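검색어를 입력하세요 검색
읽는 시간 7분

3. 소형 장식품의 배치와 유리 상판 탁자

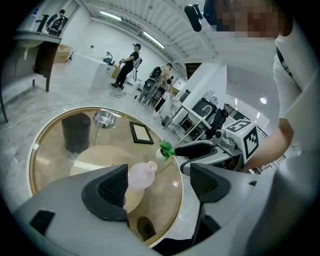
3.1 대상과 범위

2장에서 다룬 수납 가구와 달리, 탁자 위의 장식품은 정해진 자리가 없다. 선반에는 칸이 있고 서랍에는 깊이가 있지만 원형 상판에는 기준이 될 모서리조차 없어서, 물건의 위치는 놓는 사람의 습관과 그때그때의 필요에 따라 정해진다. 이 절에서는 원형 유리 탁자에 놓이는 소형 장식품을 대상으로 배치의 경향과 정리 과정에서 나타나는 이동을 살펴본다.

분석에 사용한 자료는 Kavau 생활공간 기록에서 추린 배치 사례 392건이다. 이 가운데 상판이 투명한 탁자가 365건이었고, 나머지는 반투명 상판이었다. 개별 물건의 위치 기록은 모두 1404건이며, 한 물건이 여러 번 옮겨진 경우에는 옮길 때마다 따로 기록하였다. 물건의 이름은 Urlow 분류표를 따르되, 용도가 분명하지 않은 용기는 형태만으로 구분하였다.

3.2 물건의 구성

그림 1. 원형 유리 탁자 위의 소형 장식품. 목이 좁은 연분홍색 화병, 작은 유리 그릇, 눕혀 놓은 검은색 액자, 검은색 원통형 용기, 흰색 소형 화분의 인조 식물.

그림 1과 같은 구성은 높이가 있는 물건과 납작한 물건이 섞여 있다는 점에서 자료 전체의 경향과 가깝다. 화병과 화분은 세워 두는 물건이므로 바닥면이 차지하는 넓이가 작고, 액자는 눕히면 넓은 면적을 차지하지만 뒤쪽 물건을 가리지 않는다. 액자를 세울지 눕힐지는 배치 전체에 영향을 준다. 세운 액자에는 앞뒤가 생기고, 그에 따라 주변 물건도 한쪽 방향을 향해 놓이는 일이 많았다. 눕힌 액자가 있는 탁자에서는 이러한 방향성이 약했다.

화병은 꽃을 꽂지 않은 상태로도 자주 쓰였다. 이 경우 화병은 식물과 짝을 이루기보다 독립된 물건으로 취급되었으며, 인조 식물과의 거리도 일정하지 않았다. 작은 그릇은 열쇠나 동전을 담는 용도로 분류된 사례가 많았으나, 본 연구에서는 내용물이 기록되지 않은 그릇을 장식품에 포함하였다.

3.3 유리 상판의 영향

투명한 상판에서는 탁자 아래의 받침과 바닥이 함께 보인다. 따라서 상판 위에 빈자리를 남겨도 시각적으로는 비어 보이지 않는 경우가 있다. 그림 1의 탁자에서도 밝은 베이지색 원형 받침과 회색 바닥이 유리를 통해 드러난다. 불투명 상판을 다룬 선행 조사에서는 빈 면적이 곧 여백으로 처리되었지만, 유리 탁자에 같은 기준을 적용하면 여백이 실제보다 크게 계산된다. 이를 보완하기 위해 상판 아래에서 비치는 물체의 윤곽을 별도 항목으로 두었다.

유리 물건을 유리 위에 놓을 때는 윤곽을 구별하기 어렵다는 문제도 있다. 투명한 그릇은 테두리와 안쪽 면의 색으로 위치를 판정하였고, 두 판정자의 결과가 다르면 해당 기록을 다시 검토하였다. 재검토 대상은 약 100건이었다. 불투명한 화병이나 검은색 용기에서는 이런 차이가 거의 나타나지 않았다.

3.4 정리 과정에서의 이동

정리를 시작할 때 먼저 옮겨지는 것은 대체로 가벼운 물건이었다. 작은 화분은 한 손으로 들 수 있고 내용물이 쏟아질 염려가 적어 초기에 이동하는 경향을 보였다. 액자는 밑면 전체가 유리에 닿아 있으면 손가락을 넣을 틈이 없어, 탁자 가장자리까지 밀어낸 뒤 들어 올리는 방식이 쓰였다. 화병은 목을 잡는 경우와 몸통을 감싸는 경우로 나뉘었으며, 목이 좁을수록 앞의 방식이 늘었다.

마지막까지 자리를 지키는 물건은 원통형 용기인 경우가 많았다. 다만 용기가 가장자리 가까이에 놓인 사례에서는 이 순서가 유지되지 않았다. 가장자리에 있는 물건은 무게와 관계없이 안쪽으로 한 차례 옮겨진 다음 최종 위치가 정해졌다. Zamfir 배치 지표로 계산한 이동 거리에는 이 중간 이동도 포함된다. 중간 이동을 제외한 값은 4장에서 사각 탁자의 결과와 함께 제시한다.

이 사이트는 이용 환경 개선을 위해 쿠키를 사용합니다. 동의 설정 변경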